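Stalico Lencho gripper review: three weeks of bag picking

I've wanted a gripper with curved fingers for ages, so when Chenxi Xie offered to swap her Lencho for my old Grivar I said yes before she finished typing! It's been on my arm for three weeks now and I'm having a great time with it.

Mounting took 11 minutes (the Grivar took me most of an evening). The screws on the face plate are easy to reach, and the white curved part slides along crumpled paper much more kindly than the square tips I had before. 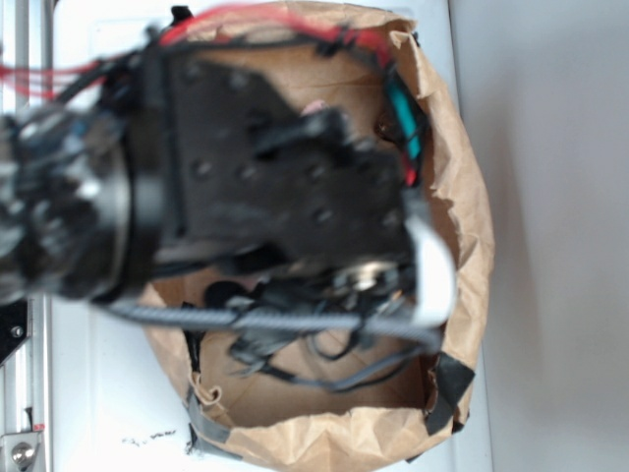
Reaching into bags

Open paper bags are my favorite test, with the rim rolled down and taped. Soft toys are where the Lencho shines. I ran 105 picks with the pink bunny and it dropped 3, and the Grivar never got close to that.

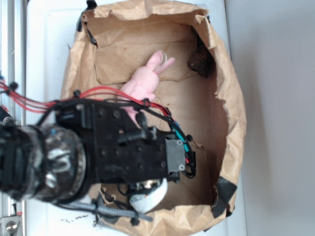 Small lumpy things near the wall are harder, and I had to slow the approach way down before I trusted it. The wiring is my one real gripe. There's a lot of it looping over the top, and I'd love a proper cable guide in the box. Dede Yakubu has printed one for hers and swears by it, so I'm trying that next.

Would I buy one new? Yes, and I'd get the longer cable too.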